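Home Notebook Projects Kit list Contact
Search the notebook... Go

Bench notes, June: skulls, tubs and the floor problem 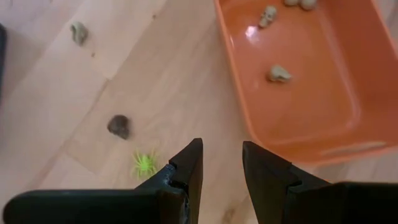
Skirkel Props & Small Models Workshop / shared notebook

Morning all, or whoever reads this first. I've had the little skulls out for sorting, finally! They've gone into the orange tub on the floor for now, because the long bench is covered in Ocampo paperwork and half a cardboard castle (mine, sorry, I'll shift it).

I do like the orange tub for this job. Beige on orange is dead easy to see, and after last time, when I tried sorting pale bits in the cream tray and went cross-eyed by teatime, I'm not going back. The one thing against it is the shine. You get a bright spot bouncing off the bottom, and if a skull is lying near it you have to shift your head to see what you've got. A sheet of grey felt might sort that out. There's some left from the Niveo job, I think, second drawer down, under the sandpaper.

Also, a note about floors. These planks are nearly the same colour as the skulls, so if one goes over the side you're on your hands and knees following the seams with a torch. Ask me how I know. It was under the radiator.

What I'm checking for, so we all do it the same way:

Eye sockets clear, no blobs of filler in them. A cocktail stick gets most of it out.
Jaw end not snapped or rubbed flat.
No shiny patches where the release spray hasn't washed off. Paint slides straight off those (see the sad pirate chest, entry 59).

Rejects go in the jam jar. Please don't bin them, they're perfect for trying washes on and I've got 2 new browns I want to have a go with.

The Kellasora window display wants them "old but not dirty", whatever that means. My plan is one thin coat of tea-brown, wipe the high bits with a damp cloth, leave overnight, then look at them again in daylight before anyone gets clever with the varnish. I'll do 5 as testers and leave them on the sill with labels.

Still to do: felt for the tub, more cocktail sticks, move castle.

Recent entries
Entry 858: Glue that smells of pear drops
Re-covering the cutting mats
Niveo snow: what worked and what went yellow
Ocampo lanterns, second go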